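Bralmont Hotels to Open 111-Room Property in Oltura

OLTURA, 8 July 2022 – Bralmont Hotels will open its third property in September, a short walk from Oltura's main train station. The Bralmont Oltura will have 111 rooms on six floors, a breakfast room and a guest parking lot. Reservations are now being accepted.

Opening rates start at $100 per night, breakfast included, and are subject to availability. Guests staying three nights or more may check out as late as 2 p.m.

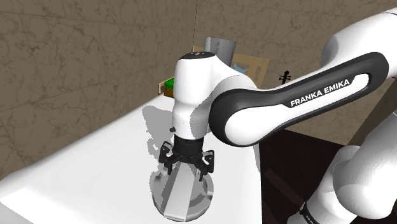
Regular guests of the company's Sabbagh hotel were invited to comment on the plans in the spring, and one wrote that late checkout mattered more to her than a pool. The hotel will have no pool. Pets are accepted on the first floor for a nightly fee.

Bookings may be made by phone or through Fullix, the company's reservation partner.

Comments

marta_k: Will there be a shuttle from the airport?

Dell R.: Stayed at the Sabbagh one, good beds, slow elevator.

Related
Bralmont Sabbagh Extends Breakfast Hours
Fullix Adds Group Bookings

Contact: Bralmont Press Office | © 2022 Bralmont Hotels | Back to top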